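Jobs > Part-time and Temporary > Testing and Research

Wanted: people who clean for a living, to judge machines that say they can

Timumgate, Hesby site - paid sessions, no degree asked for
Print this page | E-mail to a friend 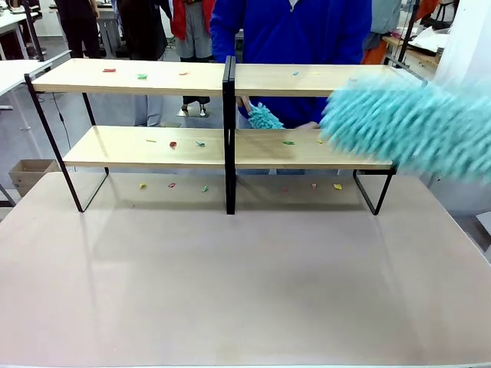 Every spring somebody announces that housework is solved. A short video goes around, a machine wipes a counter, and the comments fill up with people ready to throw out the mop. We have watched a lot of those videos at Timumgate. We would like to know what happened on the other tries.

Clearing a shelf is a fair test. It has corners, it has a post in the middle, and whatever you knock off the top board has a way of landing on the one below. A person with a duster deals with that without thinking. We have our doubts that a machine can do it yet, at a speed anyone would pay for, in a room it hasn't seen before. We may be wrong. We want people on hand who can tell.

We are looking for housekeepers, shop-floor cleaners, shelf stackers and anyone else who has done this work for wages for at least 2 years. Engineers are welcome to apply but will go to the back of the line, as we have plenty.

What you would do
- Clear litter and dust from shelves and tables by hand, at your normal pace, while we record it
- Watch a machine try the same job and mark it the way you would mark a new hire
- Write down what it missed, what it moved that should have stayed put, and whether you would have to go back over it

You will be on your feet for most of the session. The room is shared with other teams and it gets noisy. Bring closed shoes.

Pay is $2000 for the full run of sessions, or $3000 if you also take the evening ones, which start at 6 p.m. Parking is free behind the Fuller building. Lunch is not included, and the vending machine is unreliable - another point against automation.

We are not selling a robot. The makers of the machines, Hlongwane among them, do not see your marks before we publish, and a bad mark will not cost you any sessions. If you think the whole idea is nonsense, say so on the form. If you think it's the future, say that too, but expect to be asked why.

To apply, send a page on the cleaning or stocking work you have done and quote job number 1638. No cover letter. We start in December and reply to everyone by e-mail.

2 comments | Print | E-mail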